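Inicio | Cocina | Muebles | Bricolaje | Contacto

Aceite para mesas Skidberg: once meses después

Nov 21, 2022

Desconfío de cualquier producto que promete "protección total" en la etiqueta, y el aceite de Skidberg lo promete dos veces. Lo compré en junio, en lata de 400 ml, porque el de Brurkard que usaba antes había subido de precio y en la tienda no quedaba otro.

Corrijo el título antes de que me escriban: los once meses son los que llevo probando aceites en general, no este.

El fabricante habla de 20 minutos entre manos. En mi casa, ni con la ventana abierta. Tuve que esperar toda la tarde y aun así la segunda mano quedó pegajosa en una esquina. El olor es soportable, aunque eso de "sin olor" es mucho decir.
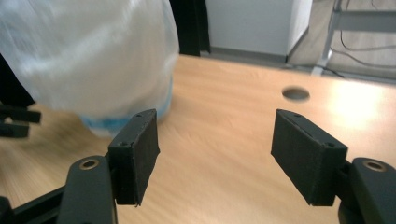
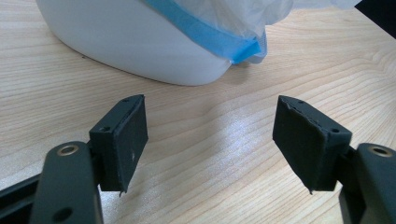
La veta del tablero, en las dos fotos.

¿Protege? Del agua, bastante. Del café, depende de lo que tardes en pasar el trapo -- yo tardo. Con el vino no noté diferencia frente al Brurkard, y sobre el limón el folleto no dice nada. El brillo es discreto, eso se lo concedo.

Hipólito Escobar, que barniza sillas para Karakaya, defiende que el problema es lijar poco. Puede ser. Pero entonces que lo pongan en la lata, en lugar de la foto del bosque.

No es malo. Tampoco vale lo que cuesta, y cuando se acabe volveré a comparar precios.

361 visitas | 11 comentarios | Compartir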